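Rasia hand controller for teaching arms - five weeks in

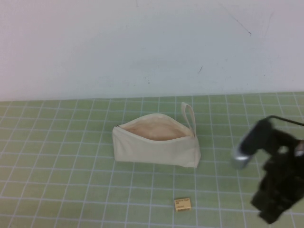 Photo: Starcombe workshop bench, Killthorpe

Bought to replace the old joystick box, which everyone hated. Paid £852 with the foot pedal. Short version: good, buy it, skip the pedal.

Set-up was quick. Plug in, pair with the arm, zero it, off you go. The manual is poor, skip to page 9 and start there. Rest of it is safety stickers.

Job we've been teaching is packing a pouch. Small box off the table, into a zip-up canvas pouch with the top held wide. Sounds like nothing. By joystick it was miserable, you could move sideways or turn the wrist but doing both at once took proper concentration. With the Rasia you just move your hand and the arm goes with you. New starters get usable runs before lunch.

Soft things are still hard. Canvas gives when you brush it and you get no feel for that through the handle at all, so you watch the rim and go slow. Wrist loop is a pain too if it's standing up - come in from the wrong side and you hook it. I approach high and drop straight down now.

Lag is fine. Noticable on fast swings, not on careful work. Trigger for the gripper is lovely, nice long pull, so you can close gently on a little carton without squashing it. Recording button is right under the thumb, and yes I've stopped a run by accident more than once. Wants a guard.

Battery does a morning, not a day. Charging lead is far too short.

Compared with the Bucur one I had on loan: Bucur is lighter and the software is tidier, but it drifts and you're re-zeroing all teh time. Rasia stays put.

Pedal - stiff, slides about on a hard floor, gone back in its box.

4 out of 5. Would be higher with a decent lead.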